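Review: Draltum picking bin kit, large

Bought for: bench cell, bin picking trials
Reviewed by: Ho-yin Fu
Ordered: July
Rating: 3.5 out of 5

The kit is a metal bin with flared walls, a set of test blocks in two sizes and a printed setup sheet. We put it against the Hurkomow bin, which is moulded and lighter. Meifang Xie handled the quotes and wanted one line in the budget that would cover both bin and parts. Draltum was the only supplier that offered this.

Fit. The outward slope of the walls is the main reason to pay for it. A wrist with its cables strapped on needs more room at the rim than most drawings allow. With the straight-sided Hurkomow we lost 17 picks out of 101 to wall contact. With the Draltum we lost 2. Same arm, same gripper, same blocks.

Fixing. None supplied. There are no holes or feet, and the base slides on a timber top when a finger pushes down on it. Add clamps to the order. Two spring clamps on the rim are enough at low speed. For full speed I would want a bolted plate, and Sondusen quoted us 40 pounds for one.

Finish. Poor. The coating on the sloping panel marks quickly, and bare metal under a bright lamp gives the vision system false edges. Tai, who runs our camera side, masks the worst of it in software. Allow for a matt respray in the second year.
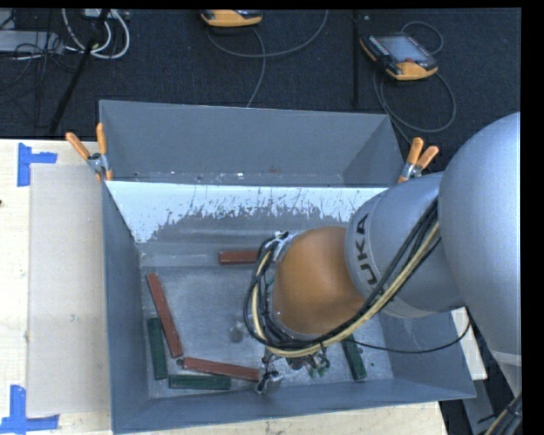
Planning notes. Measure the reach to the far corners with the gripper tilted as well as straight down. Leave slack in the hose for a full wrist turn, and keep the thin single cable out of the loop if you can. Price spare blocks at the start, as the long ones are sold separately and the delivery charge is the same for one or a full set.

Would buy again for trials. For production I would ask for the uncoated version and have it finished locally.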